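Pantry Notes > Galleries > Jars and Dry Goods

Glass jars on the big table

Posted by Petronella Hlongwane, 10 November 2018

We keep our dry goods in glass. It started with one shelf of sugar and salt and has grown since then into most of what we cook with that doesn't need a fridge. A few readers have asked what the jars look like once they are filled and out in the open, so this gallery is a short one about that. Three pictures, all from the same place, with jars on the white table.

Some background for anyone new to these pages. I cook for a group, and the shopping comes in paper and plastic bags of every size. The bags split, get rolled down, and fall over behind each other. Two years ago I moved the grains, sugars and flours into jars with metal lids and put labels on most of them. The jars don't match. A few were bought as a set from Moodley, a few once held pickles or jam, and a few were handed on by Reshma Motaung when she moved to a smaller kitchen. I stopped trying to make them match after the first month.

The sorting takes up a whole table. All the jars come off the shelf before any get refilled, and they go back by height, with the tall ones behind.
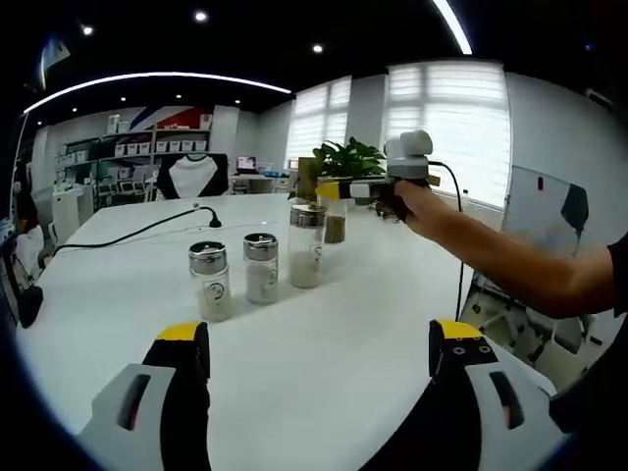 Four jars on the white table, the darkest filling at the back. The three closer ones have round labels. 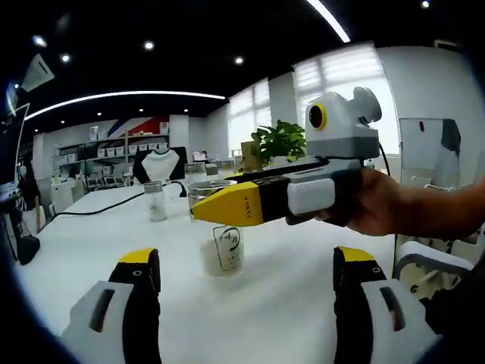 Jars of different shapes, one with dark calligraphic lettering on its label, and a green plant behind them.

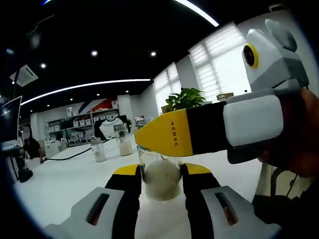
A jar of pale grains up front, with two more jars farther down the table.

I'm asked most often about sizes. For rice and other grains I like a wide jar that holds a full bag with an inch to spare. If the bag doesn't fit, you end up with a jar and a clipped bag, and then you have two things to store. Sugar can go in something slimmer. Salt gets the smallest jar because we go through it slowly, and a big jar of salt is heavy to lift with one hand.

My standard jar is 400 grams. I weigh the empty jar with the lid on and write the number on the bottom in grease pencil. The one I use for short-grain rice weighs 319 grams empty. With that number written down I can put the full jar on the scale and know what is left without pouring anything out. This is useful before a shopping trip and takes a minute or so per jar to set up.

Labels. I have used paper ones, plastic ones and a roll of chalk stickers. Round paper labels on the side of the jar have lasted best. They come off in warm water when the contents change. Stickers on the lid are easier to read if you keep your jars in a drawer, but lids get swapped at washing time, and we once had a week of salty oatmeal because of it. Put the label on the glass.

White things are the real problem. Sugar, salt, rice flour and cornstarch all look alike from across a kitchen, and some look alike up close. If you only label part of your collection, label those. Beans and lentils can look after themselves.

Washing and drying. I wash the jars and lids in hot soapy water, rinse them, and leave them upside down on a rack overnight. In the morning I turn them right side up and leave them open for another couple of hours. Any damp left in the bottom will make sugar set hard, and it can spoil grain. Metal lids should be dried with a cloth straight away, particularly the threads, where rust starts. I throw out a lid once there is rust on the inside.

Filling goes faster with a wide funnel. I have a steel one from Cetar that fits all but two of my jars. For those two I roll a sheet of baking paper into a cone. Fill to just below the shoulder, tap the jar on a folded towel, and top it up. Don't pour new rice on old rice. Tip the old rice into a bowl, fill the jar with the new, and put the old back on top so that it gets used first.

Rice keeps well for us for up to 60 weeks in a closed jar in a dark cupboard, though it seldom gets the chance. Brown rice is different. It has more oil in it, so buy less and smell it before cooking. Nuts and seeds go in the fridge in warm weather.

I'm still looking for a good way to store flour. The large bags are more than any jar I own can take, and flour gets into the lid threads. At the moment it lives in a tin with a scoop. If you have something better, leave a note.

The next gallery will be the spice drawer, probably in March, when I have finished replacing the old tins.

Filed under: Storage, Jars & Lids, Dry Goods

Comments (4)

Samran Wongsuwan
I do the weight on the bottom too, but with a paint marker. Grease pencil rubbed off mine after a few washes.

Wian Ngubane
What do you use to get old label glue off? I have tried oil and it just smears.

Petronella Hlongwane
Wian, oil mixed with baking soda, left on for half an hour, then a scrubber. Plain oil didn't do much for me either.

Keabetswe Buthelezi
For flour I use a wide-mouth crock with a clamp lid, no threads to clog. Mine is a Skamico and it takes a full bag. It is heavy, so leave it on a low shelf.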